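Speaker notes: Robot handling at the packing benches, and the jobs around it
Dasevstead site talk, May. Speaker: Neelam Malhotra

Timing: 12 minutes, then questions. Handout goes round at the end.

Opening

Thank Yogesh Mishra for the slot. State the scope. The talk covers the gift-set benches at Dasevstead and the work of the people on them. It does not cover the filling hall or the warehouse trucks.

Give the site in one line: Donik packs glassware and bottled goods on wooden trays for Ahuja and other retailers. Until last year every set was assembled by hand, start to finish.

Slide 1. The task before

One person took a tray from the stack, checked it for marks, placed the bottle, added the smaller items, and passed the set to wrapping. Cycle time varied a good deal between people and across a shift. The written method ran to a single page and left most of the judgement to the packer.

Point out that wrist strain was the most common entry in the bench log. Mehwish Paracha kept that log and can take questions on it.

Slide 2. The task now

Placing is being moved to a two-finger gripper with a camera at the wrist. Inspection, the smaller items and wrapping stay with people. The trial bench is marked out with tape so that a tray can be set down in a known area and the same start position used again.

Pause here. Let people look before going on.
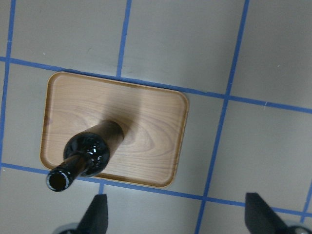 Who decides what the robot is allowed to pick up?
The bench lead decides, using a list agreed with engineering, and any packer on the shift can take an item off that list until it has been reviewed.

Slide 3. Why a bottle on a tray is a hard case

Dark glass reflects the lamps and gives the camera bright spots that move when the arm moves. Wood grain gives it edges that are not edges of anything. Keep this short. The engineers know it and the packers have seen the results.

Explain the grip settings in plain terms: opening width, closing speed, force limit. The force limit is the one the bench lead may lower but may not raise. Raising it needs a signature from Xuelian Zou.

If asked about breakages: the trial recorded 311 placements and 4 breakages. All 4 were on the tall bottle. The lamps were moved afterwards and the tall bottle went back to hand placing. Do not quote a rate; the sample is too small and the lighting changed part way through.

Slide 4. What changes for the packers

Rotation. Each person now spends part of the shift supervising the arm and part on inspection and wrapping. Rotation is every two hours. The first plan was every four, and the packers rejected it on the grounds that attention drops when watching a machine.

Skills. Three packers have been trained to reset the arm, change the finger pads and start a fresh run. This is recorded as a grade change and is paid as one. Say that clearly, as it was asked at the Jena talk and the answer there was vague.

Pace. The arm sets the rate of placing. It does not set the rate of inspection. A buffer shelf sits between the two, and when the shelf is full the arm waits. Removing that shelf has been suggested twice to save floor space. Our view is that it should stay.

Slide 5. What has not worked

Stops were logged as operator faults by default for the first weeks. Rekha Mishra raised this. The default is now "cause not known" and the shift adds the cause later.

The noise of the compressor was not considered at all. It has been moved behind the partition, which helps at one end of the room only.

New starters learn hand placing later than they used to. When the arm is down, they are slow. We have put one hand-placing session back into the first month and will see whether it is enough.

Slide 6. Next steps

Second tray size. Matt bottles before any more dark glass. A review of the force limit with packers present.

Headcount: the agreement covers the length of the trial. There is no figure for the period after it, and none should be guessed at in the room.

Questions. Pass anything on pay bands to Yogesh. Leave slide 4 on the screen.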